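FOR IMMEDIATE RELEASE

Rokodstead Opens Its Doors Saturday to Show a Robot Learning to Put Away the Dishes, Slowly

Visitors may watch, ask questions and drive. The lab supplies the coffee and the patience.

ROKODSTEAD - The household robotics group at Bukarik will hold its first public open day this Saturday at its Rokodstead lab, with live demonstrations of a robot arm attempting chores that most visitors gave up enjoying at the age of eight. Doors open at 10 a.m. and admission is free.

The main attraction is Akosico, the group's software for training robot arms in simulated kitchens before anyone lets them near a real one. Visitors will see the simulated arm work on a big screen in the front hall, with the people who wrote the code standing next to it and explaining what it is trying to do. In some runs that explanation will be necessary.

"People come in expecting the future, and we show them a machine thinking hard about a bottle," said Wing-yan Hung, who leads the group. "I find it gripping. My family has asked me to stop saying that word at dinner."

The practice kitchens in Akosico are cluttered on purpose. A tidy counter teaches an arm very little about homes, so the team shuffles bottles, bowls and utensils between runs and leaves them where a busy person might. The current release includes 200 kitchen layouts, and each can be rearranged, relit and generally made worse at the press of a key. Spilling something in simulation costs nothing, and the team has taken full advantage.

Demonstrations run every hour from 10:30 a.m. and last 25 minutes. Each starts with a simple pick-up task and moves on to something harder, chosen by the audience from a list. The list is there after an early rehearsal in which a colleague asked for an omelet.

Between demonstrations, visitors can take the controls themselves. Five driving stations will be set up in the back room, each with a hand controller and a screen. Drivers get a few minutes to steer the simulated arm over to an object, close the fingers on it and set it down somewhere else. Children under 8 are welcome with an adult, and the adult is welcome to let them have a turn.

"Everyone thinks it will be easy until they have to judge depth on a flat screen," said Ya-wen Cheung, who runs the driving stations. "Then they go very quiet. Teenagers are better at it than our engineers, and we have decided to be mature about that."

With a driver's permission, the lab will save the motions from each session for use in training. No names, faces or voices are recorded. A consent form will be at the door in large type, and visitors who would prefer to keep their technique private can drive without being saved.

At 1 p.m., Pin-yu Pan will give a short talk titled "What We Dropped," a review of the past year's failed grasps in simulation, with replays. She will take questions on how the software models friction, why handles are so much trouble and whether any of this will fold a fitted sheet. (The answer to the last one is no. She is happy to give it again in person.)

The open day is supported by Lo, the Rokodstead bakery across the parking lot, which is providing rolls. Hsiu-ying Shih, who owns the bakery, has seen one demonstration already.

"It was very careful," Shih said. "I would not put it on the morning shift."

Bukarik has spent most of the year on the part of kitchen work that looks like nothing at all: getting the arm to the right spot above a crowded counter without knocking anything over on the way. The next version of Akosico, due in November, adds drawers and cabinet doors. The group describes its expectations for the drawers as modest.

Visitor information

The lab is on the ground floor and is step-free throughout. Parking is in the shared lot; please leave the spaces by the bakery for people buying bread. The demonstration hall seats 40, with standing room at the back, and seats cannot be reserved. School and club groups should write ahead so a driving station can be held for them. The last demonstration starts at 3:30 p.m. and the building closes at 4:30 p.m., at which point the staff will clean the real kitchen by hand.

Media contact

Kristine Bañez, Communications, Bukarik. Reporters who would like time at a driving station before the doors open should get in touch by noon on the day before. Scores will not be published.

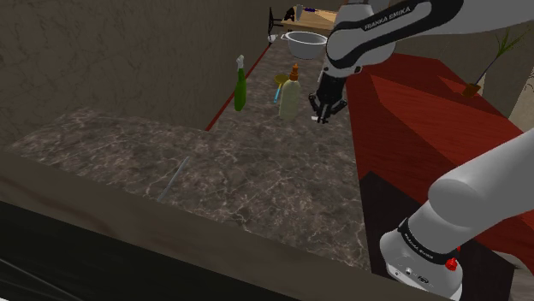
The simulated arm over a marble kitchen counter, with a spray bottle and other household items set out.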